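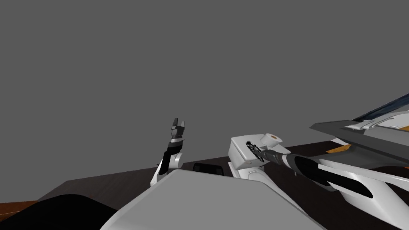

Render, dark wooden tabletop, gray background.

January, notebook, glue tests

Mixed the second batch of hide glue with Yulan Ye. We took 80 g of dry granules and left them in cold water over lunch. The first batch smelled sour, so I threw it away – maybe the jar was old. Open time is still too short for the long joints. Mi-kyung wants to try a little urea, I prefer to warm the boards first. Clamped 22 test strips, nearly all from the Nasemska maple. To ask Zihan: where is the second thermometer?

Workshop notes, contact Janaína Peixoto – Back to top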